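Flultudero: Frequently Asked Questions About Petitions to Congress

Last updated July 1, 2020

What is Flultudero?
Flultudero is a free website where people in the United States can write a petition, collect signatures and send the result to their members of Congress. It is run from our office in Skindbridge. We do not belong to any political party.

Who can start a petition?
Any person who is 18 or older and lives in the United States. You do not need to be a citizen, but you must give a real postal address. Without the address we cannot know which House district you live in.

How long can the text be?
The title can have up to 75 characters and the text up to 2966. Please write in the first lines what you ask for, and from whom. Many petitions explain a problem very well and forget to make a request.

How many signatures do I need?
You need 131 confirmed signatures from one House district before we deliver to the representative of this district. For a senator, you need 315 from the state. These are our own limits. Congress does not ask for them, and any person can write to a member directly with no signatures at all.

Must Congress answer me?
No. The First Amendment protects your right to petition, but it does not oblige the office to reply. Some offices send a letter after a few weeks, some send nothing. When we receive a letter, we put it on the page of your petition.

Can I ask for a hearing or an investigation?
Yes. In this case it is better to address the chair of the committee which works on the subject. Choose "Committee" in the second step of the form.
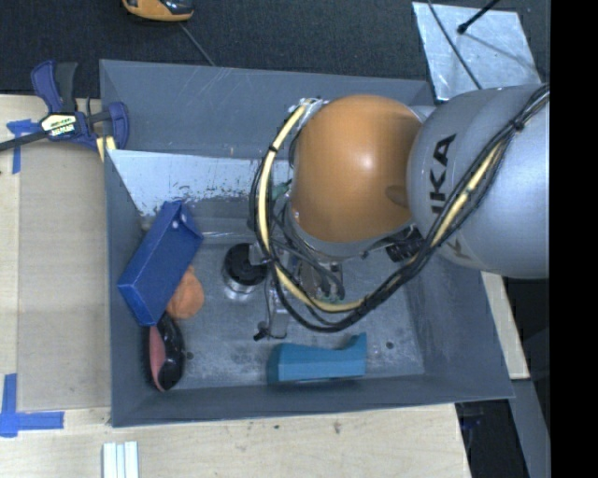 Do you deliver during the August recess?
Yes, we send by email in August as usual. Paper copies wait until the members are back in Washington.

Who can see my name?
Your first name and your state are public. Your full name and address go only to the office that receives the petition. The confirmation emails are sent by Uveto, and the database is kept by Gebru. Both have signed an agreement that they do not use your data for other purposes.

Can I take my signature back?
Yes, until the day of delivery. Open the confirmation email and press "Remove my name". After delivery we cannot change the list anymore, but we can still hide your name on the website.

I did not receive the confirmation email. What should I do?
Please look first in your spam folder. The link is valid for three days. If it is too old, sign again with the same email address and you will not be counted twice.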